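Registration for the Lenten study series at Madard Parish Hall is now open. The series meets each Wednesday evening, and newcomers to the congregation are warmly invited to attend. Places are limited to 50 - please add your name to the list in the foyer.

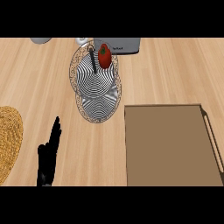

Parvaneh Mohammadi will lead the opening session on the Psalms, with Eun-seong Min taking the second. Study booklets may be collected after either Sunday service. Those who would prefer a large-print copy, or who need a lift to the hall, should speak with Ruba Awwad by the end of February. Tea and coffee will be served from 7 p.m.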